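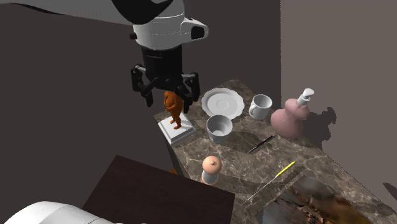

Fenari student team to enter Cloltach simulated robot contest

22 October 2025
By the Fenari Robotics Club

A student team from the Fenari Robotics Club will enter the Cloltach contest in February with a computer-simulated arm that picks up small household things from a cluttered counter. The club calls its program Miranda. It does not call it a breakthrough, and would ask others not to.

The team has 7 members, most of them new to programming. They have run Miranda through 700 practice rounds since the start of the school year. All of those rounds took place on a computer. A good score in simulation says little about how a real arm would do in a real kitchen, and the club makes no claim that it does.

Contest rules give each team five tries per task. Mugs, pens and small figures all call for a different grip, and Miranda still handles some far better than others. The club doubts that two more months of tuning will fix this - a fresh start on the grip planner may be needed.

Software firm Ternura has lent the club computer time. It has no say in the results, which will be posted in full, failed rounds included.

Reader comments

gearbox_dad: Good to see a club admit the limits. Will the code be shared?

Plainview: 700 rounds and what was the success rate? That's the number I looked for.

tmk: My daughter's school did this contest. The pens were the worst part.

We use cookies to improve your visit. By staying on this site you accept our cookie policy.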